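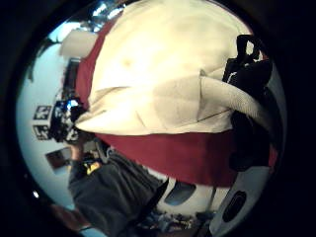
Re: [robot-club] Cloth task, Skinner group

Hello all,

Thank you for the quick answers. I reply between the lines.

> We have read your plan for the Hova round. Two questions from our side. Do
> you fold only flat garments, or also thick things? And how many recordings
> do you want to have before you train? We in the Isex group stopped at 17
> and the arm still missed the corner of the cloth very often.

First question: both. A flat garment is easier to describe in the report, but the rules of Hova speak of "soft household items", and I understand this so that a cushion is also allowed. The black and white tags must stay visible when the hand turns to the side. With thick things this is more difficult, so please move slowly near the edge.
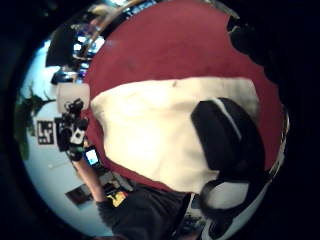
I also ask everybody to begin each recording with open fingers. In the last set there were 7 files where the gripper was already closed at the start, and I had to remove them.

Second question: we want 32 good recordings for each item. At present we have 18 for the garment. If Isex can share the 17 old ones, I would be glad to compare them - also the bad ones are useful for me.

The script for sorting the files is in the Sustik folder. It needs the item name in small letters, without spaces. Please do not rename the folders by hand after this. 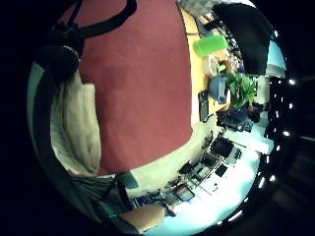
Skinner, May

Short notes for the students who join now: the practice begins at 4 p.m. in the computer room. Bring your own laptop if you can. The report for Hova must have two pages at most, and the first draft should come to this list, not to me privately.

With kind regards,
the Skinner group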